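Let the slow person drive

By Gert Radebe

I have spent most of the past year holding a pair of small arms and making a pair of bigger arms copy me. Before that I spent a summer pushing a robot around by its wrist. Both are called "showing the robot," and people who buy these systems tend to talk as if the two were the same and as if anybody in the building could do either one. I don't think so. I also think most places pick the wrong person to do the showing, and that matters more than which method they use.

I'll take the method first.

Pushing the arm by hand is easy to explain. The motors go soft, you grab the arm, you move it where it should go, and the controller writes down the joint angles. At Joubert we taught a whole packing line that way and it was fine. One arm, one part, the same spot each time. If you can push a shopping cart you can do it after a morning's practice.

It gets worse as soon as you add cameras. Your hands and sleeves are in every picture, right where the robot needs to look. When the robot later runs by itself there are no sleeves. You can try to train around that, and people do, but you are teaching it with something in view that will be gone on the day. It also gets worse with two arms. To hold and steer one arm properly I want two hands. For two arms I would want four, and when we tried it with two people standing side by side we kept moving at different speeds and bumping elbows.

So for anything with two arms and cameras I'm for remote control. You sit off to one side with a pair of leader arms, the follower arms do what the leaders do, and the cameras see only what they will see later. The price is that you feel almost nothing. When the gripper closes on a handle you know it from looking, or from the sound of the motor. People who are good with their hands hate this for the first week. I did.

What I would argue with is the idea that remote control is a skill you should be fast at. At Zirkow, where I work now, there was a sheet on the wall with episodes per hour next to each name. The sheet did what such sheets do. People learned to grab the tool without looking, to let it swing, and to catch it with the other gripper on the way past. It looked great. The best of us could do a handover in 2 seconds.

Then we trained on it, and the robot learned to grab without looking.

A fast operator is using a lot of knowledge that never reaches the recording. I know where the screwdriver is because I put it there myself. I know the left jaw closes a bit late because I have cursed at it for months. None of that is in the camera pictures or the joint angles. What the robot gets is a motion that seems to come from nowhere, a little different each time, with no visible cause. When I slow down and bring the gripper up beside the handle, stop, correct, and only then close, the correction is in the recording. The robot can see what I was correcting for.

We ran a small comparison in the spring. I won't dress it up as science. One set was 1000 quick episodes collected by three of us over a few weeks. The other was 104 slow ones, all driven by a colleague who had come over from the parts counter and had never touched the leader arms before. She lined things up, backed off when she didn't like the angle, and tried again. She refused to throw any of those away, which annoyed the person in charge of disk space. The policy trained on her episodes did better at picking up the tool and a lot better at giving it to the other arm. It was slower, too. I can live with slower.

There are fair objections. One is that she may simply be good at it, and that we were comparing people and calling it a comparison of speeds. That could be so. Another is that a slow demonstration has long stretches where nothing moves, and a robot trained on it can learn to sit still. We have seen that one ourselves. Ours would park the gripper next to the handle and stay there until someone stopped the run. We ended up trimming the longest pauses, and I think that's all right as long as you leave the small back-and-forth movements alone. The third objection is cost. An operator's hour costs what it costs, and if you get a third as many episodes out of it, somebody upstairs will ask why. My answer is that we paid for the fast ones too and then put most of them in a folder we don't open.

I hear a fourth one from vendors, usually in a friendly voice. They say the operator will stop mattering once there is enough data. The Latholm people told us this when they came to install their leader arms. It might be true for a company that can collect more than it can store. For a shop with one bench and a few people who also have other work, each recorded mistake is a decent share of everything the robot will ever see. I would want to know who made it and what they were looking at when they did.

Handing a tool across is a good task for having this argument, because it has a part that can't be faked. Two grippers need to be close to one handle without hitting each other, and there is a moment when one has to decide that the other is ready. On the wrist camera the handle gets very large and you lose much of the table behind it. From the front you see the whole bench and can't tell whether the fingertips are where you want them. I drive by flicking between the two. The robot gets both at once, which is one place where it has it better than I do.

It is also a task where hurry shows. If I come in with the right arm while the left is still settling, the shaft is wherever it happens to be and I am aiming at a guess. If I wait, the tool hangs still and I can pick a place between the jaws.

When new people start at the bench now, I ask them for 8 practice runs with no recording and no clock. Then we record, and I tell them to drive as if someone were going to have to explain each movement later. Some of them find this dull. The ones who find it dull have mostly played a lot of video games, and I've stopped thinking of that as a qualification.

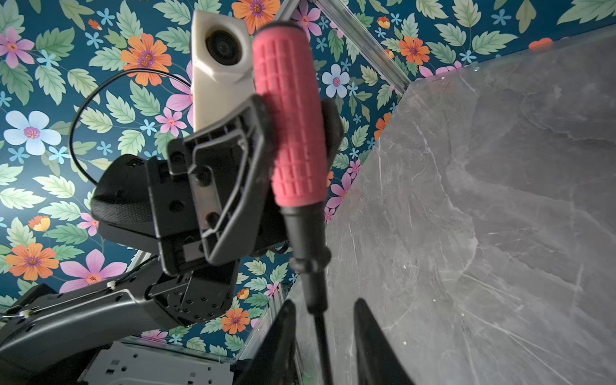

The handle seen from one arm's wrist, with the other arm's gripper on it.

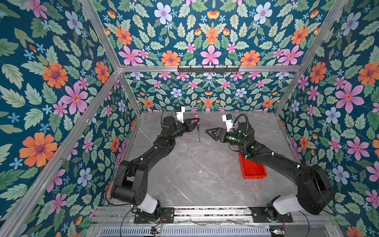
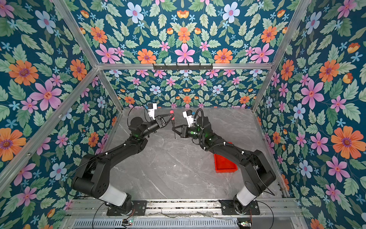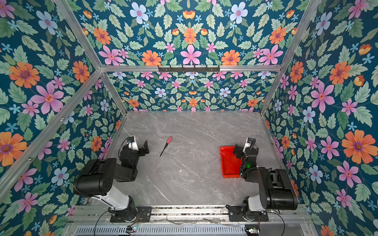
Page last changed: August

Since I first put this up, a few readers have written to ask whether I'm against hand guiding altogether. I'm not. If the job has one arm, fixed positions and no cameras, push it by hand and go home early. A friend at Tatard still teaches a gluing station that way and I wouldn't change a thing about it.

Others asked what to do with failed episodes. We keep a drop if the operator went back and picked the tool up again, and we delete it if they gave up. I don't have a strong case for the second half of that rule. A gripper open next to a screwdriver on the table is a situation the robot will be in many times a day, and it ought to see people getting out of it by various routes, including clumsy ones. My guess is that we delete too much.

The sheet on the wall is gone. In its place we keep a notebook where whoever drove writes down what went badly, in a sentence or so, with the episode number. It gets read when a run goes wrong, and around half the time the same trouble is already in there in somebody's handwriting. I would take that notebook over a faster operator. If you manage one of these benches, I'd go and find the person in your building who measures things again before cutting them, and put that person in the chair. Give them a week before you look at the results, and pay them for the week.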